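How many demos for cup stacking, and do wrist cams matter?
Posted in Lakutetti Help > Data collection

Angelica Mangubat
Two arm setup, yellow paper cups, teleop. Have 368 episodes since July. Policy reaches ok then misses the grasp. Keep recording or fix somthing first? 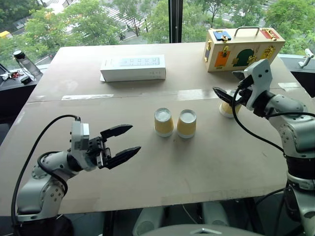 Do failed episodes go in the training set?
Leave them out at first, keep them in a separate folder.

Patricio Insaurralde
368 is thin. I'd go to 1000 before judging. Move the cups every episode, dont reset to the same spot. And check the wrist views, mine were half the problem. Look for both fingertips in view, cup not hidden at the approach

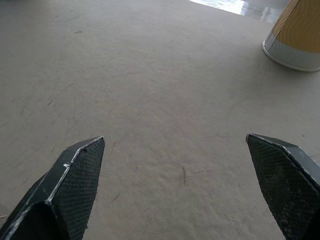

and timestamps matching the head cam. Mine lagged 40 ms, grasps got way better once that was fixed.

Simard
just get 3000, worked for me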